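Setting house rules for a two-arm table

I wrote our first rule sheet for the arms at Trendale in January, and it was way too long. So I cut it down, and the short version is the one I'd start with if you're setting up a pair of your own!

Step 1: Reset the table the same way every time. I write the starting layout on a card (which dish goes where, which side the cup is on) and check it before each run.

Step 2: Keep hands outside the rails while the arms have power. Reaching in to nudge a bowl counts - yes, even a quick nudge. Pause both arms first, say "paused" out loud, then reach.

Step 3: Cap the speed. We run new routines at 60 percent for the first 2 hours and only then turn it up.
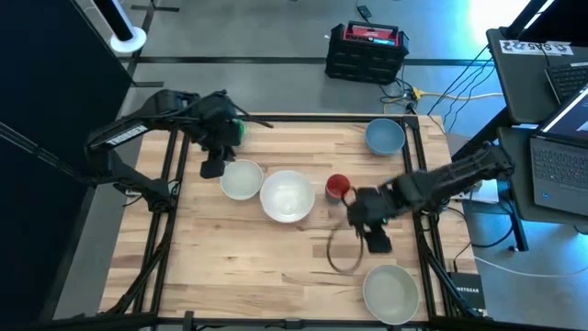 Uro wrote in to say that step 2 needs a second person at the stop button, and that at Cordier they won't power up without one. I like that, and I've added it for any new routine.

Step 4: Walk the cables before power-on. Follow each one from the arm base down to where it plugs in, and move anything an elbow could catch.

Step 5: Log every stop, even the boring ones. Our log is at 407 lines as of September 2020, and I reread the last page before I change any rule.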